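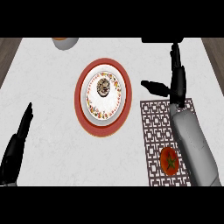 Section 4. Gripper faults in the Tagle table-setting task

Read this before you restart anything. Applies to both arms, sim and real cell. Last changed 5 December 2019.

4.1 What the fault looks like

Run starts fine. One arm goes to its hover pose over the table and stays there. Fingers don't close. Sureo console shows FINGER TIMEOUT, the other arm keeps waiting for its turn. Sometimes no message at all, just a stalled run. Check the log for code 159 – same fault.

CAUTION: On the real cell a stalled arm is still powered. It can move the second the timeout clears. Hands out of the table area until step 3 is done.

4.2 Clearing it

1. Press Pause on the Sureo console. Not Reset. Reset sends both arms home by the shortest path, straight through whatever is on the table.

2. Wait for both arm lights on the console to go amber. In sim, wait for the step counter to stop.

3. Real cell only: press the red stop on the cell door. Then open the door.

4. Note which arm stalled, left or right. Save the log now, it gets overwriten at the next start.

5. Look at where the fingertips are. Clear of the plates and food items? Go to 6. Touching or under something? Go to 4.3.

6. Real cell: close the door, release the red stop. Both: open the Arms tab, pick the stalled arm, choose Lift. Speed at 2 or lower.

7. Once it's up, choose Open Fingers, then Close Fingers. Watch the finger readout. Should go all the way both times.

8. Readout OK – choose Home, one arm at a time. Stalled arm first.

9. Reload the table layout and start again.

Note: if the readout stops partway in step 7, don't repeat it more than 3 times. The finger motor heats up quick on the real arm. Call Lultlow support and send the saved log.

4.3 Fingertip touching an object

Sim: don't lift. Plates in a stack can get flung when the contact lets go, and then the layout file saves with them in the wrong place. Stop the run, reload the layout, done.

Real cell: leave the red stop in. Hold the arm link with one hand, press the brake release, ease the arm up and away from the plates. It is heavier than it looks and it will drop if you let go. Two people if you can. Take the object out, let go of the brake release, then back to step 6.

CAUTION: Never pull on the fingers to move the arm. The tips bend and the grip numbers will be off from then on.

4.4 If it keeps comming back

Same arm, same spot on the table, more than once in a shift: check the Sitine calibration file is the one for this cell. A file copied from another cell will load with no warning. Wrong file, load the right one and run Finger Check from the Arms tab before the next start.

Still there after that, take the cell out of use and tag the door.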